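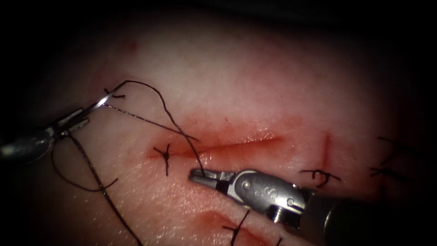

Curved needle, black thread, practice pad.

I have been taking up the same pair of trousers since June. They are good trousers, navy, bought in the Skollow sale for a man slightly taller than me, and at the moment one leg is finished and the other is held up with pins. I wore them to a christening like that. Sitting down was a matter of some planning.

Sewing was meant to be something I already knew. We did it at school, for one term, in a room that smelled of steam irons, and I came away with a felt glasses case and the firm belief that I had been taught. Nobody in my family wore glasses. The case went to my grandmother, who kept buttons in it, and when she died it came back to me with the buttons still inside, so in a sense I have had a complete sewing kit for years.

What I didn't have was any idea how to do a hem that you can't see. My method, if you can call it that, was to go in and out along the edge until I reached where I'd started, and then tie a knot the size of a lentil. This works. It also looks like a row of staples from the other side of a room.

So I signed up for the mending class above the Tazi bakery, Thursday evenings, bring your own scissors. It's run by Manee Thongsuk, who made wedding dresses for most of her working life and now watches grown adults fail to thread a needle. The first thing she did was take my thread away. I'd cut a length as long as the table so as not to have to stop and do it again. She snipped it down to the distance from my fingers to my elbow and handed it back without a word. I have since found out there's a saying about long thread and lazy tailors in nearly every language going, and I'd managed to miss it in all of them.

The second thing she did was hold my hem up to the window. She didn't say anything then either. I would have preferred it if she had.

The slip stitch, for anyone who's been stapling their trousers like me, goes like this. You fold the edge under and press it (properly, with an iron, not by sitting on it). You hide the knot inside the fold. Then you slide the needle along inside the fold for a bit, come out, pick up one or two threads of the trouser leg, and go straight back into the fold. One or two threads! I had been picking up great mouthfuls. You don't pull tight. If you pull tight it puckers, and then you've got a hem with an expression on it. 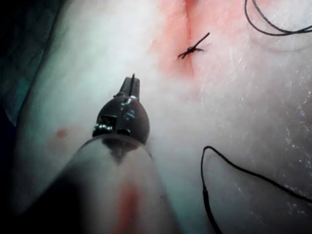 The not pulling is the part I can't do. I'm a puller by nature. I tighten jar lids until the next person has to fetch someone, and my shoelaces leave marks. Manee says to stop when the thread lies down, and for her it does, at once, like a well-trained dog. Mine goes from slack to strangled with nothing in between.

Dario Galli sits next to me, and he's putting a patch on the elbow of a jacket that must be older than either of us. He is much better than I am and has the decency to swear a lot while doing it. On the other side is Napaporn Wattanapong, who joined to learn darning and has darned everything she owns, including a tea towel, and is now starting on other people's. She did the heel of my grey sock while I was looking for my thimble. It's a lovely bit of work, a tiny woven square, tight as a basket, and it will outlive the rest of the sock by years. I don't know what you're supposed to do about that. Darn the sock to match the darn, I suppose.

The sums don't bear much looking at. The alterations place by the station would have done both legs for 15 pounds and had them back by the weekend. The class is 70 for the course, and then there was the thimble, and the proper needles, and a reel of navy that turned out under daylight to be black, and another reel of navy. For what I've spent I could have had the trousers taken up, let down and taken up again.

But I did the second cuff of a shirt last night, at the kitchen table with the radio on, and when I turned it over I had to hunt for the stitches. There was one bad patch near the seam where the phone rang. Otherwise, nothing. I showed it to my neighbour Nantana, who was only dropping off a parcel, and she looked at it politely and asked what she was supposed to be seeing.

I'm having that as a compliment. The left leg of the trousers is next, once I've found where the last few pins went. I think one of them is in the sofa.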